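Petrauskas Repairs - Kirnstead unit
Premises safety walk-round: checklist and comments
Completed 2024-06-29. Next full walk-round due in September.

Marks used: OK, Action, Not checked. Comments are added by whoever did the check. Replies from the other site are kept in with the item they belong to, so please don't tidy them away.

1. Outside and entrance

1.1 Path and steps clear, no loose slabs - Action
The second slab from the gate rocks when you stand on the left side of it. It was packed with sand over the winter and the sand has washed out. Landlord told by email, cone put out. If there is no answer in two weeks we will bed it ourselves and send them the bill for the mortar.

1.2 Outside light working - OK
Comes on late, well after dusk. The sensor has ivy growing across it. Cut back as far as could be reached from the ground.

1.3 Front door opens fully and closes on its own - OK
Closer adjusted at the last walk-round and has held. It used to slam hard enough to shake the notice board.

1.4 Visitor book in use - Action
Several entries have a time in and no time out. If we had to empty the building we could not say who was still in it. The book has been moved to the other side of the door so people pass it on the way out. Check in September whether this has made any difference.

2. Escape routes

2.1 Rear exit opens from inside without a key - OK
Tested with the bar from inside. Stiff in the damp but fine today.

2.2 Corridor kept clear to full width - Action
Flattened cardboard leaning against the wall outside the store again. The rule is that cardboard goes out to the cage the same day. One pallet of incoming stock was also standing in the corridor at the time of the check and was moved while I was there.

2.3 Exit signs visible and lit - OK
The one over the stores door is hard to see from the far end because of the hanging lamp. It passes, but only just. Raising the lamp by one link of its chain would sort it.

2.4 Outside of rear exit clear - Action
The neighbouring unit's bins have been pushed up to our door again. The door opens, but hits the bins. Spoken to them, friendly enough. Asked the landlord for painted hatching on the ground there, which was also asked for last year.

2.5 Assembly point known to everyone - OK
Three people asked, all gave the right answer (lamp post by the Badine delivery bay). One thought it was still the old place by the hedge but corrected herself.

3. Fire equipment and alarm

3.1 Extinguishers in place, pins and seals intact - OK
Service labels in date. The CO2 one in the kitchen had a tea towel hung over it. Towel removed and a hook ordered.

3.2 Fire blanket in kitchen - OK

3.3 Weekly alarm test recorded - Action
Two weeks missing from the log. The tests may well have been done, but there is no entry, and for our purposes that counts as not done. The log is now kept next to the panel with a pen on a string.

3.4 Call point and detectors free of obstruction - OK
Clearance under the detector in the main room is good. In the store the top shelf is loaded to within 300 mm of the ceiling on one side. Nothing under the detector itself, so left as OK, but please bring the stack down before it creeps any further along.

4. Benches and work areas

4.1 Bench tops clean, no drinks or food - OK
Much better than last time. One mug, on the window sill and not on a bench, so allowed.

4.2 Walkway between benches at least 700 mm - OK
Measured at the narrowest point, next to the vice. Stools must be pushed under when not in use or this will fail.

4.3 Boards and open units supported and not left on their own packaging - OK
Foam sheets and loose bags are not to be used as a rest for anything that has its cover off. Trays are to be wiped before use, and anything waiting for parts gets a job ticket.
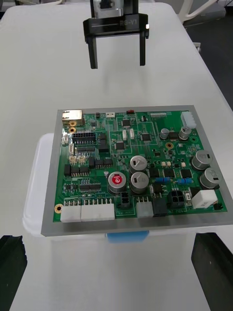 Job tickets were the weak point. Tickets are being written at the counter and then left at the counter, and by the afternoon there is a small pile of them with nothing to say which job they go with. Clip the ticket on when the item is booked in. The spare clips are in the drawer under the till.

4.4 Earth bonding points checked - OK
Wrist strap tester used on each strap. One strap failed and was thrown away. New ones are in the cupboard and there is no need to ask before taking one.

4.5 Solder fume extraction working - Action
The arm at the end bench droops and will not stay where it is put. Airflow at the hood is fine. Joint tightened, but the friction washer is worn and a new one is on order. Until it comes, use the other bench for anything longer than a couple of joints.

4.6 Stored charge - written procedure displayed and followed - OK
The sheet by the bench says to isolate, wait, measure, discharge through the resistor lead, and measure again. The sheet has faded and the last line is hard to read. Reprinted and put in a plastic sleeve. The resistor lead is on its hook and the insulation is sound at both ends.

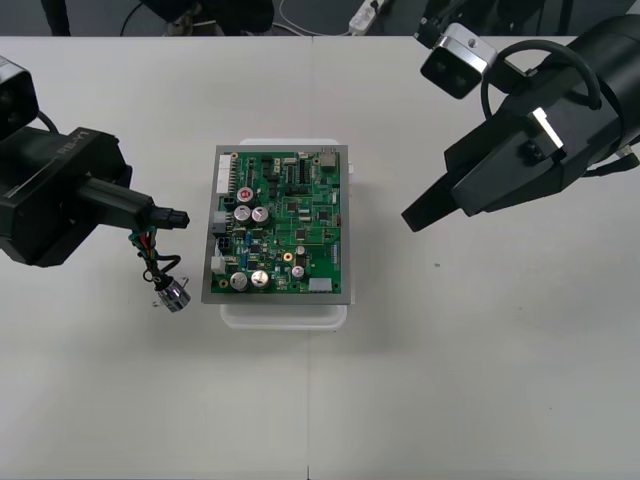 Reply from Tarham: our sheet has the same wording, but we have had people stop after the first measurement if it reads low. Could the second measurement be put in bold, or on a line of its own with a box to tick? We would also like to know if your resistor lead is the shop-bought type or made up on site, as ours is due for replacement and the last home-made one came apart at the clip.

Answer to Tarham: wording changed as you suggest, new sheet sent over with the stock van. Our lead is shop-bought. Home-made ones should be withdrawn at both sites - I thought this had been done.

5. Electrical

5.1 Portable appliances in date - Action
Kettle and the small fan heater have no label. Heater taken out of use, which in June should upset no one. Kettle tested on the spot and labelled.

5.2 No extension leads plugged into extension leads - OK
First time this has passed. The new double socket behind the counter has made the difference.

5.3 Heater loading - OK
The 2000 W heater is only to be used from the wall socket with the red plate. Plate still in place. The heater itself is in the loft for the summer with its cable tied.

5.4 Distribution board accessible, door shut, circuits labelled - Action
Accessible and shut. Two of the labels no longer match. "Yard light" now feeds the alarm panel charger as well, and "spare" is not spare. The electrician is to correct the chart at the next visit. Do not write on it in biro in the meantime.

5.5 RCD test button - OK
Tested before opening so that nothing was interrupted.

6. Storage and handling

6.1 Racking upright and fixed to wall - OK
All fixings tight. Load notices present on each bay.

6.2 Shelf loads within limit - Action
The limit on the light shelving is 70 kg per shelf. The second shelf up in the corner bay has transformers on it and is bowing slightly. Nothing was weighed. The heavy ones have gone down to floor level and should stay there.

6.3 Steps and ladders - OK
The two-step has lost one rubber foot. Replaced from the spares box. Ladder tagged and in date.

6.4 Solvents in metal cabinet, lids on - OK
One bottle with a handwritten label that said only "cleaner". Disposed of through the usual collection. If you decant something, the bottle needs the full name and the hazard sign.

6.5 Waste batteries separated and terminals taped - Action
Separated, yes. Taped, some. There is tape on the lid of the tub. 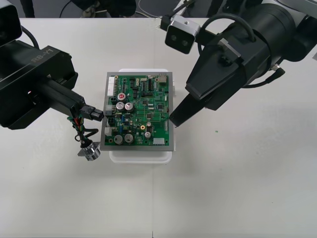
Item 4: circuit board on its metal plate and white plastic tray, Kirnstead.

7. Welfare and first aid

7.1 First aid box complete - Action
Short of eye wash and medium plasters. The blue plasters have gone altogether. Reordered. Please note on the card inside the lid what you take.

7.2 Accident book - OK
One entry since the last walk-round, a cut thumb from a case edge. Dealt with at the time. Deburring tool now kept with the case screws.

7.3 Hot water, soap, towels - OK

7.4 Kitchen and fridge clean - Not checked
Being defrosted. Tarham can have their milk jug back, it has been here since the spring.

Actions carried forward
Slab at gate (1.1) - landlord
Bins at rear exit (2.4) - landlord, chase again
Friction washer (4.5) - on order
Circuit chart (5.4) - electrician
First aid stock (7.1) - on order

Copies to the notice board and to the Tarham folder.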